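テキッツ、「家のことも話せる面談」を全社で開始 上司と部下の面談シートを無料公開

株式会社テキッツ(Tekitz)
2020年8月

こんにちは、テキッツで人事と広報を兼任しているクリスティナ=マリヤ・トカチュク(Khrystyna-Mariia Tkachuk)です。プレスリリースというと「このたび弊社は」で始めるのが礼儀らしいのですが、うちの社長に下書きを見せたら「いつもの社内メールの調子でいいよ」と言われたので、お言葉に甘えます。

お知らせしたいのは、新しい面談制度「Onia(オニア)」のことです。4月から小さく試していたものを、今月から全社員に広げました。あわせて、面談で使っているシートと進め方の手引きを、社外の方にも無料でお配りします!

きっかけは在宅勤務でした。春先に急いで切り替えたとき、パソコンやネット回線の準備はなんとか間に合ったんです。でも、しばらくすると妙なことが起き始めました。会議で発言が減る人がいる。返信が夜中に来る人がいる。上司に聞いても「仕事は回っていますよ」と言うし、本人に聞いても「大丈夫です」と言う。私自身も「大丈夫です」と答えていた一人なので、あまり偉そうなことは書けません。

そこで、評価の話を一切しない面談を始めてみました。月に一度、30分ではなく時間の上限を決めずに、直属の上司ではない先輩社員と話します。話題は仕事でも、家のことでも、何でもかまいません。

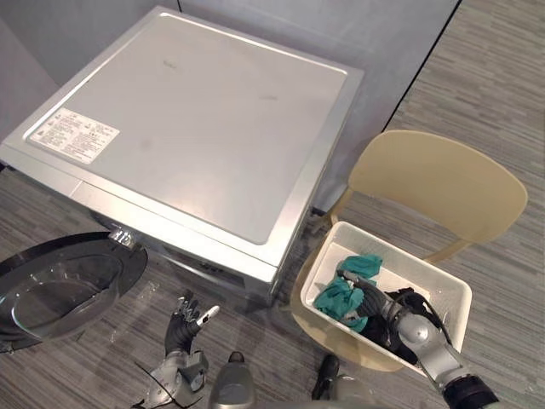 面談でいちばん多く出てきたのは、一日の区切りがつかないという悩みでした。会社に通っていたころは、電車に乗ればなんとなく頭が切り替わったのに、家だと仕事と生活がずっと隣り合わせです。ドラム式洗濯機の丸い扉を大きく開けたところで上司から電話が入り、そのまま資料の相談になって、洗濯のことを思い出したのは夕方だった、なんて話をしてくれた社員もいました。笑い話のようですが、本人は「家事をしていたと言い出せなかった」とかなり気にしていたんです。五分待ってくださいの一言が、どうして言えないのか。そこを一緒に考えるのが Onia の面談だと思っていただければ、だいたい合っています。

制度の中身をもう少し書きますね。

面談の相手は、社員が自分で選びます。断られることもあるので、第三希望まで書いてもらいます。相手になる先輩社員には、社内講師のもとで聞き方の練習を5回受けてもらいました。最初の練習はなかなか大変で、みなさん、とにかく助言をしたがるんです(私もです)。「それならこうすれば?」を飲み込んで、相手が次の言葉を探すのを待つ。たったそれだけのことに、こんなに汗をかくとは思いませんでした。

話した内容は、人事には上がりません。人事の私が言うと怪しく聞こえるかもしれませんが、本当に見られない仕組みにしてあります。手元に届くのは、面談があったかどうかの記録だけです。ただし、本人が「会社に伝えてほしい」と書いた欄だけは、名前を伏せて部門長会議に出します。ハラスメントや体調に関わる相談は別の窓口があり、そちらへの案内も手引きに載せました。
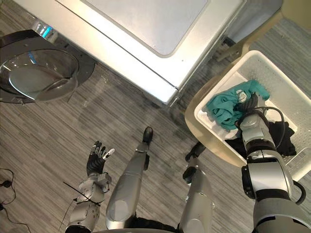

試行期間に寄せられた声から、もう変わったこともあります。まず、昼の時間帯に会議を入れないことにしました。以前も「なるべく避けましょう」という決まりはあったのですが、なるべく、というのは忙しい人ほど守れないものですね。予定表のほうで入力できないようにしたら、すんなり収まりました。

それから、チャットの返事を急がなくてよい目安も作りました。急ぎの用件は電話、その日のうちでよいものはチャット、翌日以降でよいものはメール。書いてしまえば当たり前の話なのに、部署ごとに感覚がまるで違っていて、決めるまでにずいぶん議論しました。開発の人たちは電話が苦手で、営業の人たちは電話が好きなんです。今もときどき小競り合いがあります。

反対に、うまくいかなかったことも正直に書いておきます。画面越しの面談は、話が途切れると気まずいという声がたくさんありました。最初は「カメラを必ずつける」としていたのですが、これは早々にやめました。音声だけのほうが話しやすい人もいますし、散歩しながら電話でという人もいます。また、面談の相手が人気のある先輩に偏ってしまい、ひと月に6人も引き受けてくれた社員がへとへとになってしまいました。今は一人あたり3人までにしています。

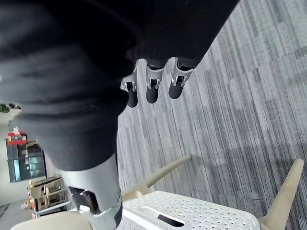

無料公開する資料について

今回お配りするのは、次の資料です。

・面談シート(話し手用、聞き手用)
・聞き手の練習の進め方
・社内に説明するときの案内文のひな形
・よくある質問と、私たちの答え

どれも社内で使っているものを、社名だけ外してそのままお渡しします。書き換えていただいてかまいませんし、報告もいりません。ただ、使ってみてどうだったかを教えていただけたら、私がとても喜びます!

資料づくりでは、人事制度の設計を手がけるズパン(Zupan)さんに力を借りました。私の書いた手引きは最初とても長くて、「これは聞き手の方が読む前に疲れてしまいます」とやんわり言われ、半分以下になりました。削られたところには私の好きな例え話も入っていたのですが、読み返すと、たしかに要りませんでした。

また、パート社員の多いゴデル(Godell)さんでも、同じシートを使った面談が始まっています。シフト勤務の職場では、そもそも面談の時間をどこで取るのかという、うちにはなかった問題があるそうです。面談を勤務時間として扱うことを先に決め、店長ではなく別の店舗の社員が聞き手になる形で進めていると伺いました。この工夫は手引きの改訂版にも入れさせていただく予定です。

オンライン説明会のお知らせ

人事や総務のご担当者さま向けに、オンラインの説明会を開きます。定員はおよそ300名、参加費はかかりません。前半は私が制度の説明をし、後半は実際に聞き手をしている社員がみなさんのご質問にお答えします。小さな会社の方、人事の専任者がいない会社の方も大歓迎です。うちも少し前まで、人事は総務の片手間でした。

お申し込みは、テキッツのウェブサイトのお問い合わせ欄から「面談説明会希望」とお書きください。資料だけご希望の方は「面談資料希望」でお願いします。折り返し、ご案内のメールをお送りします。

取材のご相談も、同じお問い合わせ欄でお受けしています。面談そのものの同席や録音はご遠慮いただいていますが、聞き手の練習会は見学していただけます。担当はトカチュクです。名前が長いので、メールの宛名は「人事の方」で届きます。

関連するお知らせ
・テキッツ、在宅勤務手当の対象をパート社員に拡大
・昼休みの会議をやめてみました 部門長座談会
・聞き手の練習会、見学受付を始めます
・新入社員研修をすべてオンラインで実施した記録
・採用面接のオンライン化についてのご案内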